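### 3.2 Shared tables and personal items

The study covered 36 office workers at two firms, Destex and Skomen, over 30 working days. Participants kept a short diary of what they left on shared tables and when they cleared it away.

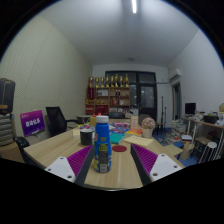

**Figure 4.** Drink containers and other items on a shared table.

Diaries produced 428 entries. Drinks were the most common item, followed by paper. Entries for bottles were coded apart from entries for cups and mugs, as bottles were more often carried between rooms.
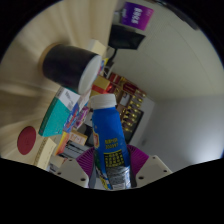

### 3.3 Meeting rooms

Meeting rooms were coded with the scheme from the Calimlim survey. Tables were treated as one surface, even where people used only one end.
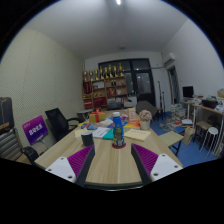 **Figure 5.** Long meeting table with a bottle, a cup, papers and a gift box.

Items left after a meeting stayed longer in rooms with no booking system. At Skomen, 9 participants reported moving a coworker's belongings before sitting down. 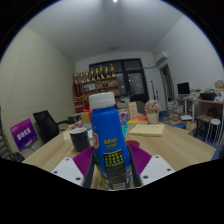

**Limitations**

Diaries were filled in at the end of the day, so brief uses of a table may be missing. The Dalleck site was dropped in January and is not included in the totals.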